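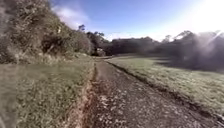 Our project looked at how a footpath changes when many people walk on it and rainwater runs down it. We chose the Panum track, which links the bus stop to the upper fields, and worked on a stretch that is easy to reach in an afternoon. The middle of the path is packed earth with small stones and pale pebbles scattered over it, and a reddish-brown rut runs lengthwise down the left side, where the path meets the grass verge. That rut became the main subject of the report.

Method

We marked out 171 metres with a tape and stopped every 5 metres. At each stop we measured the width of the bare ground and the depth of the rut, using a ruler held against a straight cane. Sharada Kaimal took the readings and Mal-soon Yoon wrote them down. We also dug a small soil sample at both ends of the stretch and left each one to settle overnight in a jar with 1000 ml of water.

We did the first survey in October and the second in December, after the wet weeks. Both started at two in the afternoon.

Results

The rut was deeper in December at most of the stops. The greatest change was on the steeper part near the top, and the smallest was at the lower end, where the ground is nearly level. The width of bare ground hardly changed on the field side. On the hillside it had grown a little in places, mostly where walkers had stepped up on to the grass.

The jar from the top of the stretch settled with more sand and gravel than the jar from the bottom, which had a thick layer of fine silt. This fits with the idea that water carries the finer soil downhill and leaves the stones behind.

Problems

The cane bent slightly under its own weight, so some of the depths may be too small. We also lost two readings when the notebook got wet – these are left blank in the table.

Further work

We would like to count walkers for 30 minutes at different times of day and repeat the survey in spring. Mal-soon has also suggested measuring the slope at each stop, as we only judged it by eye.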